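How to bring hand-held grippers into a garment folding team

These notes are for supervisors who have been asked to record folding work so that a robot arm can be trained on it later. They come from the knitwear returns room at Serra, where the Clundadus folding cell is due to go in. The same steps should suit any small team that folds by hand.

Start with the people. Tell the team what the recordings are for, which tasks the cell will take over and which it won't. At Serra the cell will fold plain knits. Checking for pulls, matching labels and deciding what can be resold stay with the folders. Put this in writing before the first session and leave time for questions about hours and pay.

Next, set up the table. Spread a cloth over it and lay one garment out with the ribbed band towards you. Smooth the knit by hand first, then pick up the grippers, one in each hand. Open the pads wide before you reach over the garment, and bring one down to the knit while the other stays clear. 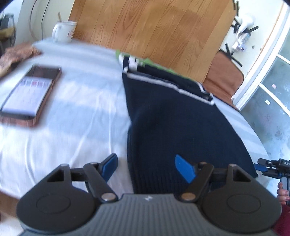

Heston, January

Make the fold slowly. Close the pads on a single layer, lift, carry the edge across and let go before you move away. If the knit slips, carry on and finish the fold. Recordings of a slip and a recovery are kept.

Change folders every 57 minutes. The grippers tire the wrist more than folding does, and people who are used to working fast find the slower pace hard at first. Take them off the normal piece target for the whole shift. We left the target in place for the first 2 days and had to apologise.

Log each fold on the Killeo sheet with the garment type and the folder's initials. Serra asked for 400 folds to begin with and now has 1,692.

Agree the new duties early. Natalina Benedetti, who ran the folding tables, now reviews recordings on Thursday mornings and marks the ones to redo. Two of her folders are learning to clear jams and restart the cell. Both jobs were regraded before the training began.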